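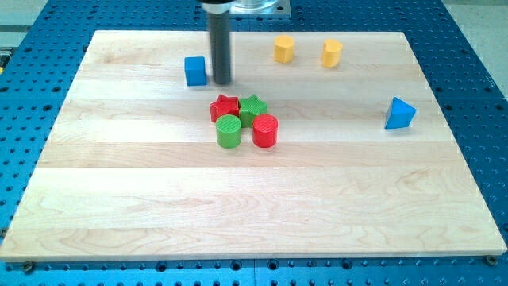
Course Handouts / Unit 4: People and the Automated Cell

Automation at Work: What Changes for the Crew
Notes by Loan Dương

Welcome back! Last unit was all reach, payload and cycle time. This one is my favorite of the whole course, so forgive me if I get carried away. We're going to talk about the people who work next to the arm, what their shift looked like before it came, and what it looks like now.

Keep the board and blocks in mind as you read, because the Saturday lab uses them and so do most of my examples. Blue, yellow, red and green, a handful of shapes, one arm. It's a small task, and I love it for that reason – every question you will meet on a real floor is already in there somewhere.

4.1 Start with the job as it is

Before you draw a single path, go and watch someone do the work by hand. Take a notebook, stand out of the way, and stay longer than you think you need to.

Our running case is Stutberg, a shop that packs wooden toy and puzzle sets. Before automation, the sorting bench worked like this: mixed blocks came down from finishing in totes, a sorter tipped them out, and each color and shape went to its own bin. On paper that is one line in a process chart ("sort by type"). When I sat with the day crew I filled page after page. Sorters were also pulling chipped pieces, setting aside paint that looked thin, telling finishing when a batch felt tacky, and swapping in for each other when somebody's wrists got sore. None of that was in the chart!

So the first rule for your project reports: write down the job and then write down everything that rides along with the job. Use two columns. The second column is where the automation plan usually goes wrong.

4.2 What the arm takes over

Look at the red and green group in the middle of the board. Two stars with their points touching, two cylinders right in front of them. A person picks a star out of that without a thought. For an arm it's a proper planning problem: which piece goes first, how does the tool come down without nudging the neighbor, and what happens to the plan if a neighbor moves anyway?

Compare that with the blue triangular piece off to the right, all by itself. Plenty of clearance, and the only real question is how it's lying. When you plan a pick order, it often pays to take the easy, isolated pieces while you work out the crowded ones, but don't treat this as a law. Sometimes clearing the cluster early gives you room for everything else. Try both in the lab and compare.

At Stutberg the arm was given the repeat picks only. The cell handles 446 pieces in a normal run, and the sorters kept inspection. That split was argued over for weeks, and the argument was worth having. The engineers had first wanted inspection in the cell too. The sorters brought a tray of rejects to the meeting and asked which ones the system would catch. It was a short meeting.

4.3 What the people do now

Here are the tasks that appeared after the cell started up, in the order the crew listed them for me:

Loading and spreading. Somebody has to present the parts. A good loader learns quickly which layouts the cell likes and which ones slow it down.

Clearing and restarting. Stops happen. Who is allowed to clear one, and who is allowed to press start again? Settle this before day one and put it in writing.

Teaching new shapes. When the shop added a heart to its range, a sorter named the problem before the engineer did: the lobed end and the pointed end don't offer the same grip. She had been handling them for a month already.

Watching quality drift. This is the old second column from 4.1, and it now has a name, a sheet and paid time attached to it.

Notice how much of this is skilled work. Notice too that some of it is waiting, and waiting is tiring in a way people underestimate. One sorter told me she missed the rhythm of the bench. Another said his hands hadn't felt this good in years. Both of them are right, and your report should have room for both.

4.4 Training hours

Stutberg budgeted 50 hours of training across the crew and used 165. I don't read that as a failure. The extra time went to people asking to learn things that weren't in the plan: reading the fault log, adjusting pick height, saving a layout and calling it up again. The shop's lead had the good sense to say yes.

Drevano, our second case, went the other way. Training was one afternoon in July, given by the installer, with slides. The crew could start the cell and stop it, and for everything else they phoned. Read the call log in your packet and mark each call that a trained operator could have settled on the spot. You'll run out of ink.

4.5 Pay, titles and who decides

Students like to skip this part. Please don't! If a sorter now teaches shapes, loads programs and signs the quality sheet, then "sorter" is the wrong title and probably the wrong pay grade. Kershaw handled this early, with a new grade agreed before the equipment was ordered. Fidetti left it until after startup, and two of the most experienced people had moved to other employers by then. The equipment in both shops was nearly the same.

Questions to bring up when you interview a crew:

Who was asked before the purchase, and what did they say?
Which part of the old job would you want back?
Which part would you never want back?
What do you know about this cell that isn't in the manual?
When it stops, whose problem is it?

The fourth one is gold. Ask it late in the conversation and then be quiet for a bit.

4.6 Lab exercise

Work in pairs. One of you is the process engineer and the other has been on the bench for years. Swap halfway through.

First, sort the blocks by hand, by color and then by shape, and write your two columns as you go. Talk out loud so your partner can catch the things you do without noticing.

Next, set up a layout like the one at the top of these notes, with a tight group in the middle and other pieces spread farther out. The blue cube goes close to the tool's starting position. Write a pick order and say why you chose it. Your partner, in the bench role, gets to object. Keep the objections in your write-up, including the ones you disagreed with.

Then run it. Note each stop, who cleared it, and how that person knew what to do. Please keep hands off the board until the arm is parked and your partner has said "clear" – every time, even when you're in a hurry.

Last, write a one-page job description for the person who will look after this cell. Give it a real title. Include the training they need and the decisions they can make without asking anyone.

Reading for next time: the Kershaw grade agreement and the Drevano call log, both in the packet. Bring your marked-up copy of the log, we'll go through it together at the start of class.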